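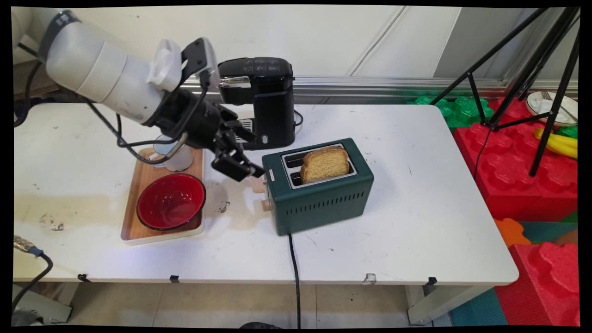 Toaster or toaster oven for a small kitchen?

Gradham Home Forum > Kitchens > Small appliances

manzano_mornings
Nov 28, 2024
Hello everybody, and happy Thanksgiving to those of you who are hiding from your relatives like I am. We moved into a smaller place in October, and I have one short stretch of counter between the sink and the stove. The coffee maker stays, no discussion (my husband would move out). So I get one more thing. I've had a plain two-slot toaster all my married life and I'm fond of it, but my sister swears by her toaster oven and says I'm living in the past. We eat toast every day, the odd bagel, and leftover pizza more often than I'd like to admit. What would you do?

edby_ez
Keep the toaster! I had a toaster oven for years and the toast was never right — pale on top, striped underneath, and it took so long that my eggs were cold. A two-slot does one job and then you can shove it in a cupboard. Pizza goes in a skillet with a lid on, low heat, and I promise you it comes out better than it did the first night.
Ezequiel Cordero

wukofan642
I have to disagree with ez, and I say that with love. There are only 2 of us at home now and we hardly ever turn on the big oven anymore. Baked potatoes, a couple of chicken thighs, cookies when the grandkids call to say they're on their way... all of it goes in the little one. Yes, the toast is slower. I put it in before I start the coffee and it's ready when I am.

edby_ez
Chicken thighs I'll give you. But you have to clean the thing! Mine had a crumb tray that held on to every drop of cheese since the day I bought it.

wukofan642
Foil, my friend. Line the tray and throw it out when it gets ugly.

oluwaseun_b
Please be careful with foil in there, some of the manuals tell you not to do it, so check yours first. One more thing for manzano to think about is what's over the counter. Our upper cabinets are low, and the toaster oven made the underside so hot that the finish started to bubble. We went back to slots and I pull the toaster forward when I use it. I'd also plug it in somewhere other than where the coffee maker goes, if you can. In our old building the two of them together tripped the breaker every single morning until I learned to wait.
Oluwaseun Babalola

manzano_mornings
Oh, the cabinets! I hadn't thought of that at all, and ours are low too. I just went and stood there with a tape measure while the pie was in, and my sister wanted to know what on earth I was up to.

wukofan642
Well, that might settle it, I'm sorry to say. Could you put one on a rolling cart? I had mine on a cart for a whole winter and got quite used to it.

manzano_mornings
No room for a cart unless the dog moves out with my husband. I think I'll stick with slots for now and try the skillet trick tonight. Lid on the whole time, ez?

edby_ez
Lid on, plus a few drops of water off to the side once the bottom is crisp. Save me a slice.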